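Trevau Supper Club – Frequently Asked Questions

Last updated February. Read this before you email us please, we're a small crew and the inbox is a mess.

What is it?

A shared dinner in somebody's home. One host cooks, guests pay their part of the groceries, everybody eats at the same table. No restaurant, no waiters, no menu to pick from. You find out what's for dinner a few days ahead.

Who runs it?

Edith Chambi does the bookings. Ulises Flores handles hosts and the money side. Everyone else just helps when they can.

How do I get a seat?

Sign up on the list, wait for the email, reply yes or no. Reply fast – seats go to whoever answers first. If you don't hear back you're still on the list, no need to sign up again. Signing up twice actualy makes it slower, Edith has to go in and delete one.

How many people at a dinner?

Usually 6 guests plus the host. Bigger homes sometimes take 11 or 12. Hosts set the number and we don't argue with them.

What does it cost?

Depends on the food. Host adds up the receipts, splits it by the number of guests, you pay at the door. Cash or transfer. Host doesn't pay. Drinks are not included, bring your own.

Can I bring a friend?

Only if the friend is on the list too. Tell us both names in the same reply and we'll try to seat you together. Please don't just show up with someone. Small kitchens, small tables, the food is bought by head count.

What time?

Doors at 7, eating by half past. If you're going to be late text the host directly, the number is in your confirmation. After 8 they start without you.

What should I bring?

Your drink. An appetite. Slippers if you like, most hosts ask for shoes off. No need to bring plates or silverware, the host has that covered. Some meals are chopstick meals, some are spoon meals, plenty are both. 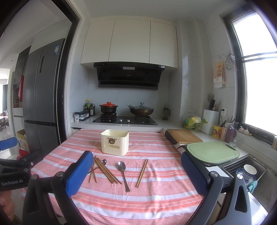

Dessert is up to guests. If you want to bring one, say so in your reply so we don't end up with four cheesecakes again. Fruit is always fine.

I have allergies, is that OK?

Tell us when you say yes to the seat, not at the door. We pass it to the host and the host decides if they can manage. Nuts and shellfish most can work around. Gluten depends on the menu. For anything severe we'd ask you to skip and take the next one – these are home kitchens and we can't promise a clean line between things.

Vegetarian?

Yes, nearly every menu has a version without meat. Vegan is harder. Look for the (V) next to the date.

I want to host. What do I need?

A table, enough chairs, a stove that works. That's most of it. You don't need to be a great cook. Pick something you've made before, not something you saw last night. Soup and rice dishes are the safe choice for a first time. Ulises will call you beforehand and go over numbers.

Do I need matching dishes?

No. Mix whatever you have. Borrow from a neighbor. Put the tablecloth on and get the utensils out early, it's the thing hosts forget until people are already sitting down.

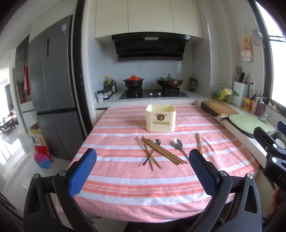
Chopsticks, spoons and the holder on a striped cloth.

If you're short on bowls ask us, we have a box of spares that moves from house to house. Return them washed. Please.

How much should I spend as a host?

We set a cap per guest and it's in the host email. Stay under it. If you go over, the extra is yours, sorry. Keep every receipt, even the little ones, a photo is fine.

Who cleans up?

Guests clear the table and somebody washes. Offer before you're asked. The host can say no thanks but you should offer. Leftovers belong to the host first, then whoever brought a container.

What if I have to cancel?

Two days notice, no problem, we give the seat away. Less than that and you pay your share anyway, the food has been bought. Miss a dinner with no word and you go to the bottom of the list. Twice and you're off it.

Can kids come?

Ask. Some hosts have kids themselves and love it, some don't have the space. Kids count as a seat but pay half.

Pets?

Leave yours at home. The host may have one, it'll say in the confirmation.

Do you help set the table or is that on the host?

On the host, but come ten minutes early and you'll likely get put to work. Good way to meet people if you're shy about sitting down with strangers.
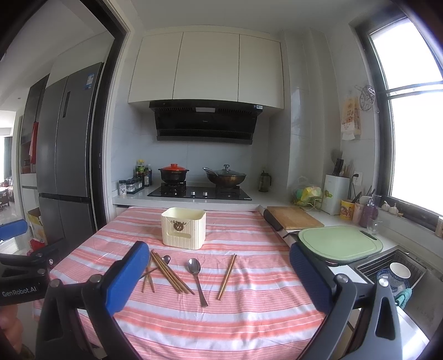 Lucero Huaranga writes: came alone my first time and was nervous, got there early and folded napkins with two other people and by the soup we were all talking. Would add – tell new guests it's fine to leave after dessert! I stayed way too late because I didnt know the rule.

Good point. There's no rule. Leave when you want, just say bye to the host. Most dinners wrap up by 11.

My question isn't here.

Reply to any of our emails and Edith will get to it, give her a few days. Questions about money go to Ulises.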